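Jultwood Publishes Results of Hand-Held Gripper Comparison

KULTBY, 12th October. Jultwood, a test house for end-of-arm tooling, today released the results of a bench comparison between 2 hand-held grippers used to record grasping tasks for robot training. 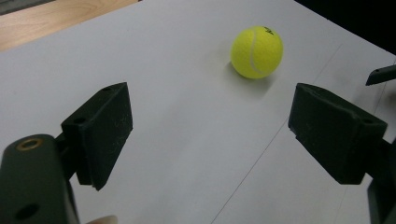 A tennis ball beyond the open jaws of a hand-held gripper, seen from the tool's own camera.

The comparison was run at the Jultwood bench in Kultby during September. The tools tested were the De Bruijn parallel gripper with block finger pads and the Nedonier gripper with curved pads. Each is operated by hand and carries a camera that looks forward between the jaws. Neither tool was modified for the test, and both were used with the pads supplied by the manufacturer.

The test set consisted of 16 household and sports items, among them a tennis ball, a steel spoon, a folded cloth and a paper cup. Each item was placed on a plain tabletop, approached with the jaws open, gripped, lifted clear of the surface and set down again. A grasp was counted as complete if the item stayed in the jaws for the full lift and was released without tipping or rolling out of the marked area. Operators changed tools after each item to limit the effect of practice.

A total of 274 grasps were recorded. Of these, 100 were set aside for a second review of camera coverage, in which a reviewer noted whether both pads and the item stayed in view up to the moment of contact.

The De Bruijn block pads gave the more repeatable grip on flat-sided items and on the folded cloth. On round items, the flat faces made contact over a small area, and results depended on how well the operator centered the jaws before closing. The Nedonier curved pads tolerated more side-to-side error on round items but did less well on thin ones, where the spoon tended to turn as the jaws closed. Pad wear over the test period was light on both tools and was not scored.

In the coverage review, the De Bruijn camera kept both pads in view through more of the approach. The Nedonier camera sits closer to the jaws and lost sight of one pad during steep approaches. Changing the mount angle would likely correct this, but that was outside the test plan.

"The differences are small on most items and clear on a few," said Kerstin Engström, test lead at Jultwood. "A lab that mainly records cups and boxes will get usable data from either tool. For cutlery and other thin parts, we would start with the block pads and check the camera angle before recording anything in volume."

Jultwood did not rank the tools overall. The report lists results by item and by operator, together with the mount settings, the placement template and the criteria used to reject a recording. Controller response and battery life were not measured.

A second round is planned with softer pad materials on the same item set. Manufacturers wishing to submit a tool must supply a complete unit with camera, mount and calibration file.

The full report is available from the Jultwood test office in Kultby on request.

Press contact: Kerstin Engström, Jultwood, Kultby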